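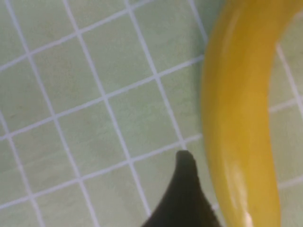
Banana on the green tile.

Home Diary Garden Recipes Contact

Friday, just after six in the morning

Slept badly again. The knee woke me at three and I lay there going over the long run until the alarm. Had half a banana and black coffee at the counter, then went out in the dark.

The plan said 14 miles. I did 14 miles. The first four were slow along the canal path, then I turned up toward Hulmont and took the hill at the pace Veronika gave me, which felt too easy. She says it should. By the water tower my heart rate was 122 and I could still have held a conversation, if anyone else had been up there.

The new shoes are all right. The left one rubs a little at the heel, so I'll go back to the thick socks on Sunday. The old pair is going in the garage for yard work.

Food is still what I get wrong. I took one gel at mile eight and my stomach turned over at mile ten, same as last time. Veronika Thaler has been coaching people for this distance since before I owned running shoes, and she wants me off gels until the race. Her list is dates, boiled potatoes with salt, and bananas cut in thirds. I bought enough for the week.

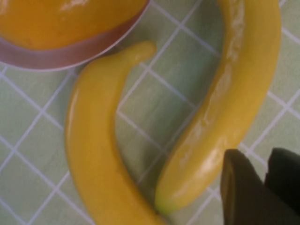 Photo: own

Went through the September entries after my shower. I was at 90 minutes for the long run then and walking most of the hills, so there is progress, though it doesn't feel like much at the kitchen table with ice on my leg. The climb total for the year is up to 3584 feet. I had hoped for more by now, but the month with the bad ankle is in there.

Entry for the Joly race is paid. Start is at seven, bag drop closes half an hour before. I need to find somewhere to stay, or get up at three and drive. The motel by the highway is full. I left a message at the other one.

Rest of the day: laundry, called Mom, changed the batteries in the headlamp. Cleared out the drawer with the old race bibs and kept two of them. Legs are stiff on the stairs — down is worse than up.

Tomorrow off. Sunday five easy, flat, no watch.

This site uses cookies to remember your settings. By continuing to browse you accept their use. OK Read more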